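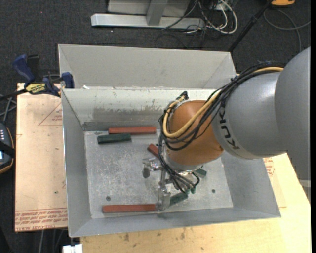 *Section 4 - Bin and Block Set. Text: Khurram Usmani, Stemstead. Revised May.*

## 4.1 Scope

This section covers placing the Pemamitz bin on a carpeted floor, loading it with the red and green block set, and checking it before use. For hard floors, skip 4.3 and go to 4.4. Lids and stacking frames are in Section 6.

## 4.2 Parts

- Pemamitz open bin, gray sheet metal
- Two support boards
- Block set, red and green, mixed lengths
- Felt strip, 800 mm roll
- Spirit level (not supplied)

Boards from the older Mengal kit can be used if both come from the same kit. Do not pair a Mengal board with a Pemamitz board. The thicknesses differ and the bin will rock.

## 4.3 Laying the boards

1. Vacuum the carpet where the bin will stand. Grit under a board works its way into the pile and leaves a high spot.
2. Lay both boards flat, parallel, with 375 mm between their inside edges.
3. Press down on each end of each board in turn. If an end lifts, rotate the board end for end and try again. Discard a board that still lifts.
4. Place the level across both boards, first at one end, then at the other.
5. If one board sits low, put a length of felt strip under it along the full length. Short pieces under one corner will compress and should not be used.

**Note:** Deep carpet settles under load. Leave the empty bin on the boards overnight and repeat step 4 before loading.

## 4.4 Placing the bin

**CAUTION:** The top edges are folded, but the corners can still cut. Wear gloves when lifting. The bin is a two-person lift even when empty.

1. Wipe the underside of the bin and the top faces of the boards.
2. Lower the bin with its long side across both boards. Do not drop one end first - the bottom edge will dent the board.
3. Check that each board extends at least 58 mm past the bin wall on both sides. Slide the bin, not the boards, if it does not.
4. Push lightly on each corner. There should be no movement. If there is, lift the bin off and go back to 4.3, step 3.
5. On hard floors, place felt strip under the bin along both long sides in place of the boards.

## 4.5 Loading the blocks

Blocks are placed in a single layer on the bin floor. They may lie at any angle. A block may lean on another block, but it must not stand on end.

1. Inspect each block. Set aside any with a split or chipped edge.
2. Wipe with a dry cloth. Do not use solvent; it dulls the green finish and transfers color to the red.
3. Set the long blocks down first, by hand. Do not tip them in from the carton.
4. Add the shorter blocks in the remaining space.
5. Keep a gap of at least 63 mm between one block and the next where the arrangement sheet says "open." Where it says "mixed," no gap is required.

**Note:** Layouts are listed by name on the Pindora arrangement sheet packed with the blocks. Write the layout name on the log card before loading, and correct the card if a block is replaced.

## 4.6 Checks

Before each session:

- Bin floor free of dust, tape and packing scraps
- No block resting on the top edge of a wall
- Boards still parallel
- Level reading unchanged from the log card

Weekly (Thursday is the default on the log card):

- Empty the bin and wipe the floor and walls
- Look for scratches through the gray finish - touch up bare metal before it rusts
- Turn each board over and look for dents

## 4.7 Storing the set

1. Remove all blocks before moving the bin. Do not slide a loaded bin along the boards.
2. Pack red and green blocks in separate cartons, long blocks at the bottom.
3. Store boards flat. Boards leaned against a wall will bow.
4. Brush the carpet where the boards stood. Marks in the pile normally lift within a day.

Replacement blocks are ordered singly by color and length. Replacement boards are supplied only as a pair.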